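Haltell führt Mehrwegpflicht in städtischen Kantinen ein

27/12/2020

Die Stadt Haltell stellt die Essensausgabe in ihren Schulen und Verwaltungskantinen ab März auf Mehrweggeschirr um. Das teilte das Amt für Umwelt und Beschaffung mit.

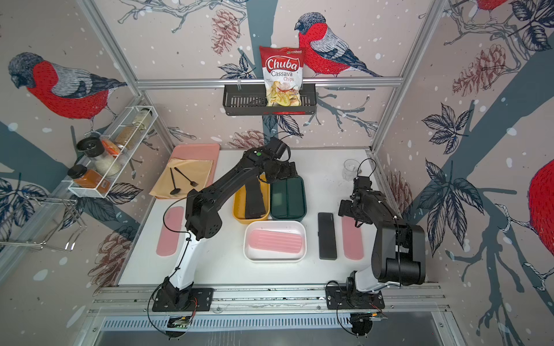
Von der Neuregelung sind 9 Schulen sowie die Kantine des Rathauses betroffen. Insgesamt werden 3236 Essensteilnehmerinnen und Essensteilnehmer in das neue System aufgenommen. Speisen zum Mitnehmen dürfen nach Ablauf der Übergangsfrist nur noch in wiederverwendbaren Behältern oder in selbst mitgebrachten Dosen ausgegeben werden.

Mit der Lieferung und Rücknahme des Geschirrs wurde nach öffentlicher Ausschreibung die Firma Veritz beauftragt. Die Reinigung erfolgt zentral in der Spülküche im Ortsteil Rana. Der Vertrag hat zunächst eine Laufzeit bis zum Ende des übernächsten Schuljahres und kann einmalig verlängert werden.

»Die Menge der Einwegverpackungen ist in den vergangenen Jahren stetig gestiegen. Mit dem Beschluss des Stadtrates liegt nun eine verbindliche Grundlage für alle Einrichtungen vor«, erklärte Amtsleiter Tomás Neves. Ziel sei es, das Abfallaufkommen der Kantinen innerhalb eines Jahres um 20 Prozent zu senken.

Für die Nutzung der Behälter wird kein Pfand erhoben. Wird ein Behälter nicht innerhalb von zwei Wochen zurückgegeben, stellt die Stadt eine Gebühr in Rechnung. Für Familien mit Anspruch auf vergünstigtes Mittagessen verringert sich dieser Betrag um 50 Prozent.

Der Elternbeirat begrüßte die Entscheidung grundsätzlich, forderte jedoch längere Rückgabezeiten an den Ganztagsschulen. Dessen Sprecher Murray McIntyre verwies zudem auf die beengten Verhältnisse in der Mensa der Grundschule Bastska, wo derzeit kein geeigneter Platz für eine Rückgabestation vorhanden sei. Nach Angaben der Verwaltung wird dort eine bauliche Lösung geprüft.

Schriftliche Informationen zum Ablauf erhalten die Erziehungsberechtigten über die jeweiligen Schulsekretariate.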